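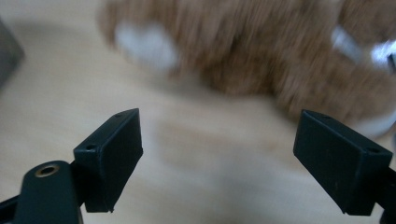 Bench rules for hand-held grippers: what's on your list?
Print this thread | E-mail to a friend

brusum_bench
6 January 2020
We're rewriting our house rules before the February intake and I'm keen to steal good ones! Ours so far:
- Tape marks on the table mean something. Don't lift them, don't add your own.
- Check the finger pads before each session and log any new scratches.
- Both grippers closed and open 3 times before recording.
- Bad take? Keep it, label it, move on.

oddsson_fan
Love the last one. I'd fight you on the tape though. We went to a printed template at Rundura and the layouts got heaps more consistent. Tape creeps every time someone leans on it.

hrefna_m
Tape is fine if you measure it. My favourite rule is about cables: they leave the gripper, go past the wrist and drop off the near edge of the table, never across the work area.
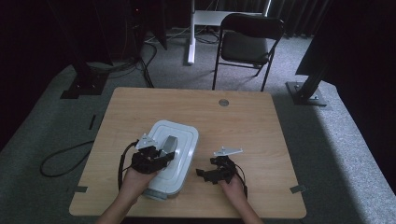 The other half of it is the floor. Coil the spare, keep it off to one side, and leave the operator a clear place to stand. We had 117 takes in one batch and I binned 6 for cable snags, all from the same afternoon.

oddsson_fan
Binned? The rule above says keep and label!

hrefna_m
Fair cop. Labelled, then moved to a folder I never open.

brusum_bench
Ha, adding the cable rule word for word. Does anyone set a limit on session length? Halldóra Þrastardóttir wants 2 hours with a break in the middle, and I reckon that's too long for wrists.

kettle_and_clamp
Way too long. Forty minutes, swap operators, and whoever comes off does the labelling. You'll see it in the grip quality straight away.

Contact us | Copyright Deltico Forums | Back to top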